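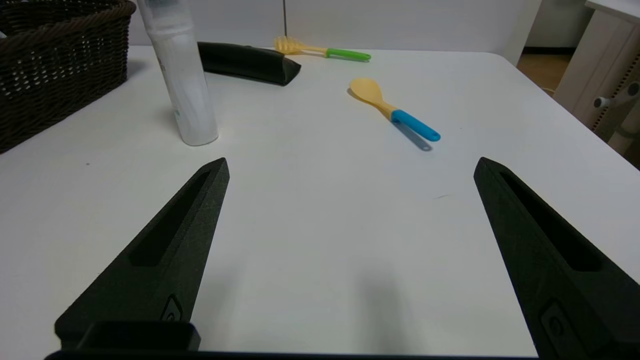

Zamfira Ilie wrote to me that she clears her table every evening, and in the morning the same small things are lying on it again. She asked which comes first, the basket or the sorting. My answer is: first the sorting, but keep the basket near your hand.

I have used this method for 2 years. It is good for a table where kitchen tools, bottles and cables come together.

What you need
– one basket, low enough that you can see the bottom
– a damp cloth
– a short cable tie or a piece of soft string

Step 1. Empty the basket
Take everything out, also the crumbs and old receipts. Turn it over above the sink and tap it. If it is a woven one, go along the inside with a dry brush. Put it in the middle of the table, with the long side toward you or away from you, as you like. 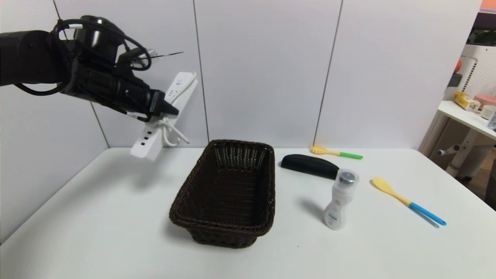
Step 2. Make the groups
Spoons, servers and other tools with a handle go to one side. Bottles go behind them, standing. Everything that has a cable stays apart until the end. Do not put anything in the basket yet. I made this mistake many times, and then I had to take all of it out again.

Step 3. Clean before you store
Wipe the bottles, especially low down, where fingers leave marks. Look also at the handles. A spoon that is a little sticky will make the whole basket sticky by November.

Step 4. Fill the basket
Long tools go first, all handles in one direction. Small and flat things go beside them. A tall bottle should stay outside, for it falls over and presses the weave. My basket is from Nodari and it was not expensive, but a Marinescu one of the same size will do the same work.

Step 5. The power strip
Switch it off at the wall and unplug it before you touch the cable. Lay the cable in wide, loose loops, never tight around the strip, and close the loops with the tie. Leave the plug outside the coil, so you can find it quickly. When the strip is in use, open the coil fully. A coiled cable can become too warm.

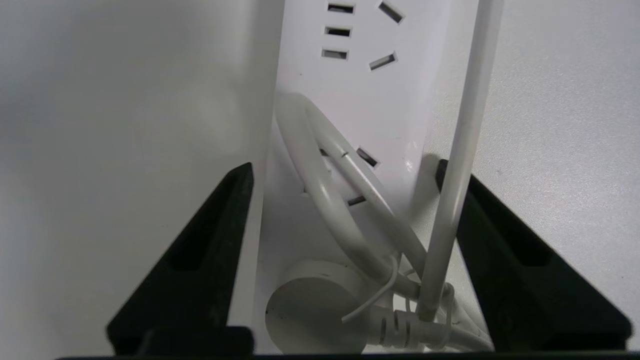

White power strip with its cable in a loose coil.

Step 6. Wipe the table
Do this last, from the back edge to the front. Then put the basket in its place and leave the rest of the table free.

Updated 28 Jul 2026: Margus Lūse asked if a box with a lid is better. For me it is not, as I forget what is inside, but you can try it for things you seldom use.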